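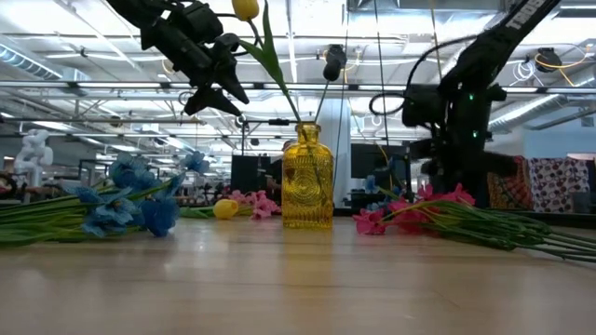

*Issue 6 | 10/4/21*

I'd been trying to get this interview for months. The woman who runs the newsletter at Puston, a small shop that sells refurbished sewing machines by mail, doesn't do podcasts and doesn't post on social media, and she only agreed to talk to me if I left her name out. Fine by me! I've been on her list since last November and I open every single thing she sends, and I don't even own a sewing machine.

We talked over the phone while she ate lunch. I started with the obvious one and asked how big the list is.

"It's 709 people," she said. "I know that sounds tiny. When I tell other marketing folks, they sort of tilt their heads at me."

It did sound tiny to me, I'll admit. My own list is bigger than that and sells a whole lot less. So I asked her what she's doing that I'm not, and she laughed and said she'd been doing it my way for years (she's read my stuff, gulp).

"I used to have a popup that gave you a coupon the second you landed on the site. We got loads of addresses. Then they'd use the coupon, or they wouldn't, and I'd never hear from them again. I was paying Furkon every month to store the email addresses of strangers."

Furkon is the email service she was on back then. She's since moved to Lodhi, mostly because she liked the editor better, and she told me the move was a pain – tags didn't carry over, and two of her welcome emails went out twice to the same people. She wrote everybody an apology, and it got more replies than any sale she'd ever announced.

"That was when I started asking questions at the bottom of every email," she said. "Small ones. What are you making right now? What's stuck? People will tell you if they think a person is reading."

And she does read them, all of them, before she starts on the next issue. Most of her topics come straight out of that inbox. The one on thread tension that I forwarded to my sister came from a reader who'd typed her whole complaint in capital letters.

I wanted to know about length, since everybody fights over length. Her answer was that she aims for 300 words and usually ends up over. "If it's only one thing, it can be long. If it's four things, people pick the wrong one and click away. So I send one thing. The other three go in a file and I get to them or I don't."

What about subject lines? I was hoping for a formula here, and I didn't get one. She writes the subject line first, before the email, and if she can't come up with anything plain enough she takes it as a sign that she doesn't know what the email is for. She quit testing them against each other a while back. "With a list my size, the test is telling me about six people who happened to be in line at the bank."

We got into the big cleanup, too. Last year she cut more than 200 subscribers who hadn't opened anything in ages. I've never had the nerve! She sent them one email first, with a link to stay on, and gave them a couple of weeks to click it.

"I felt sick hitting the button," she said. "Then I made a cup of tea and nothing happened. Sales were the same. My bill went down a little."

Before that she'd hired an agency, Mivance, to set up one of those automated sequences with a branch for every kind of shopper. She was nice about them and said the work was well made. She just couldn't keep it up on her own once they'd gone, and old prices kept going out in emails she'd forgotten existed. These days there are two automatic messages, a hello and a note that goes out after a machine ships, and she rereads both at the start of every season.

I asked what she'd tell someone with no list at all who wants to start this week.

"Put the form on the page people already visit," she said. "For us that's the one about broken needles. It's an ugly page and it gets more signups than the home page does. And say how often you'll write, then write that often."

She sends hers every other week, by the way. I got the latest one while I was typing up my notes, and it was all about bobbins.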